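Introduction to Service and Production Robots
Handout 6: Picking things up and putting them away
Revised December 2, 2020

Please read this before the January session. The short exercise at the end will be discussed in class.

1. The question

Last week we saw how a robot arm on a line can do the same weld all day without getting tired. Many of you then asked why the same arm cannot clear a kitchen table or tidy a workbench. It is a fair question, and the reply has changed in the last years. I would say today: it can do parts of these jobs, slowly, and with a person near.

The welding arm knows where the part is, since a fixture holds it. In a home or in a small repair shop there is no fixture. A cup can stand, lie on its side or have a spoon in it. The machine must first find the thing, then decide where to hold it, and only then move.

2. Mixed objects in a bin

The usual test for this is bin picking. Objects of different kind are put together in one open box and the arm must take them out one by one, or move them from one side to the other. A stapler, a cup, sunglasses and some plain blocks are already a good mixture. The blocks have flat sides and are the easy case. The stapler is long, so the fingers should close across it and not along it. Sunglasses are thin and dark, and depth sensors often do not like a shiny or see-through lens. 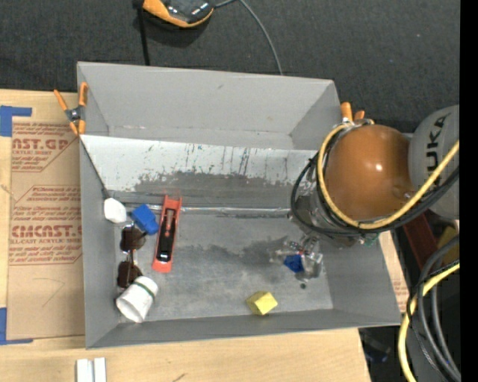
The walls of the bin make their own trouble. When an object lies in a corner, one finger has no room to go down between the object and the wall. A person solves this without thinking: we push the thing a little to the middle and then take it. For a machine this push is a second skill, and it must also know when to use it.

3. A worked calculation

Let us take a small course problem. The Narnis cell makes 400 attempts at a pick in one test. With the simple program, 58 per cent of the attempts succeed, that is 232 objects lifted. We now permit the arm to push an object away from the wall before it grips. In a second test of the same size the failures go down to 34 per cent, so 264 objects are lifted.

This is better, but consider what it means in a workshop. If one pick in three fails, somebody must stay beside the machine, and the time of this person is a part of the cost. For a household the demand is even higher. A family will not accept a helper which drops every third cup.

4. What is ready and what is not

Ready: sorting of known parts, in good light, when a second attempt does no harm.
Partly ready: unknown hard objects in a bin.
Not ready: cloth, bags, full cups, drawers with many small things inside.

I put the washing-up in the last group too, although some colleagues do not agree with me.

5. Exercise

Choose one chore from your home or your work placement. Write down each grip and each push which your hands make during it. Mark the steps where you use touch and do not look. Two pages are enough. Bring them on paper to the Fisham room.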